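Re: [clollora-horror] Mudercombe sequel, worth the rental?

Khurram Ghauri wrote:
> Has anyone here seen the second Mudercombe yet? I liked
> the first one a lot, but I heard they changed directors and
> the lighthouse is gone. Also is it true it runs over two hours?

Hi Khurram and all,

I watched it last night with my sister and we both had a great time, so yes, rent it! You heard right about the lighthouse (it burns down before the titles, so I'm not spoiling much) and the whole thing moves inland to a drowned village called Plokska. Berwyn Harries is back as the vicar and he gets way more to do, including a sermon that made me pull the blanket up over my nose.
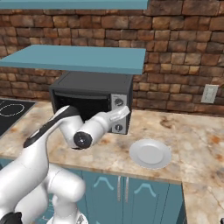
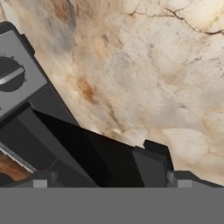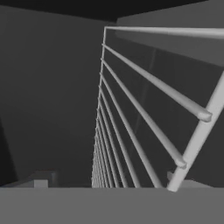

The middle drags a bit. There's a long stretch with the diver and his brother arguing in a van – I'd have cut half of it – but then the church bell starts up underwater and from there it really moves. My sister guessed who was ringing it. I didn't, and I'm still a little sore about that.

And no, it isn't over two hours, it's 89 minutes with the credits. Stay for those, by the way, there are 2 short scenes tucked in and the second one has the lamp from the first movie.

Zubaida, you asked back in February about the music. Same composer, a lot more cello. I'd buy it if they ever put it out on disc!

Does anyone know if the commentary track is on the rental or only on the box set? Adeel thought it was both but I couldn't find it in the menu.

Faisal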